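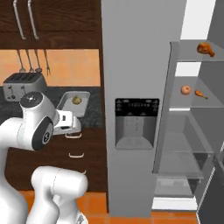 Figure 1. Simulated kitchen used in Work Package 3, with the refrigerator open and the gripper empty in front of the counter tray.

Cimitz: Planning and Perception Software for Household Manipulation
Interim Progress Report to the Starkari Fund
Reporting institution: Zusalville Institute for Applied Computing
Project lead: Ayten Ersoy
Period covered: second reporting period, ending in May

1. Summary of the period

The project continued work on the task planner, the object perception module, and the test tooling that connects them. All testing in the period was carried out in simulation. Two of the three deliverables scheduled for the period were completed and delivered to the Fund. The third, the interface document for the perception module, is complete in draft and is under internal review. The request for a short extension on that item is set out in Section 6.

Spending remained within the approved budget. No changes were made to the project team.

2. Task planner

The planner receives a written goal, such as moving a food item from a refrigerator shelf to the counter, and produces an ordered set of motions for the arm. At the close of the last period the planner treated the refrigerator as a fixed box with a fixed opening. It now keeps a separate record of each door and its angle and checks every planned motion against that record before the motion is sent to the controller.

Erdal Oral led this work. The main difficulty was the reach to the lower shelves. The shortest path found by the earlier version often brought the forearm too close to the shelf above, and the safety check then stopped the run. The revised version searches for a wrist angle first and a path second. Planning time rose as a result, and the team considers the increase acceptable at this stage. The slowest cases are those in which the open door and the target shelf both limit the elbow, and these will be studied separately in the next period.

A fault in the handling of canceled goals was also corrected. Under the old behavior, a goal canceled during a reach left the planner with an incorrect record of whether the gripper was holding an item. The correction required changes to the message format, and all dependent tools were updated at the same time.

3. Perception module

Sibel Güler and Abbas Farahani rebuilt the labeling step so that each item carries a location (shelf, tray, sink, or counter) as well as a position. The planner had previously worked out the location from the position alone, which led to errors near shelf edges. 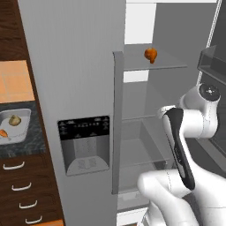 The glass shelves remain the most demanding surface for the module. Depth values taken through a transparent shelf are unreliable, and an item on one level may be assigned to the level beneath it. The module now compares the depth estimate with the known shelf heights and reports a confidence value with every assignment. If the value is low, the planner asks for a second view before it commits to a grasp. This request adds one arm motion to the run.

Small items of similar color are still confused when the arm blocks part of the view. Abbas Farahani has prepared a set of test layouts devoted to this problem, with items placed partly behind the gripper or the forearm. Results on these layouts will be reported separately from the main results so that the two are not mixed.

4. Test tooling

The Gezer test runner, maintained by Fadime Güneş, moved to a new scheduling scheme. It can now hold up to 100 runs in its queue and restart a failed worker without losing the rest of the batch. A full regression batch is started each Saturday, and the report is circulated to the team when the batch closes.

The regression set was extended during the period and now contains 307 layouts. Of these, 110 require the arm to reach inside the refrigerator. The remainder concern the counter, the sink, and the transfer of items between them. Each run stores the planner log, the perception output, and the controller trace under one record, and a failed run can be replayed from any planning step. The replay function was requested by the Fund's technical reviewer after the first report.

5. Issues and risks

Contact between the gripper and soft or irregular food items is modeled in a simple way. Grasp results obtained in simulation should therefore be read as a test of the planning and perception software and should not be taken as an estimate of performance on hardware. The team has added a statement to this effect to every results table.

The institute's shared computing cluster will be closed for an upgrade during the next period. Regression batches will be run on a smaller local machine for the duration of the closure, with a reduced set of layouts. Fadime Güneş is selecting the reduced set and will record the selection in the test plan.

6. Plan for the next period and requests to the Fund

Work on the planner will turn to goals that involve more than one item, including cases where an item must be moved aside to reach another. The perception module will be tested with changed lighting and with the refrigerator doors at different angles. The Gezer runner will receive a results viewer intended for use by outside reviewers.

The project requests that the due date of the perception interface document be moved to the end of the next quarter. The extension has no effect on the budget or on the other deliverables. The current draft can be supplied to the Fund on request to Ayten Ersoy.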